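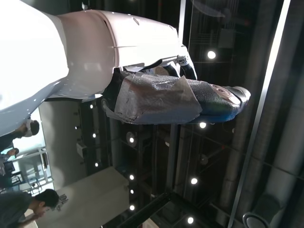
Arm with the plastic-wrapped piece in the gripper.

January 9, 2026

Played 20 games with the new Brinero deck last night and I'm kind of in love with it? Everybody wrote off the swamp cards when the Lurnero set came out in September, but two copies of Grivholm in the opening hand just wreck the slow control lists. Fadwa brought her ladder deck (she's sitting at about 2000 rating) and I took three off her before she swapped in more removal.

Still folding to fast aggro — Ketill had me dead on turn five twice. I cut one Pavliuk for a cheap blocker and that felt better, though I only got four games in with it, so don't trust me yet.

Intan, can you rerun the mulligan sim with 400 hands instead of the short one? I want to know if keeping a lone Grivholm going second is greedy. Deck code is on the shared sheet, second tab. Kirsten has my spare sleeves!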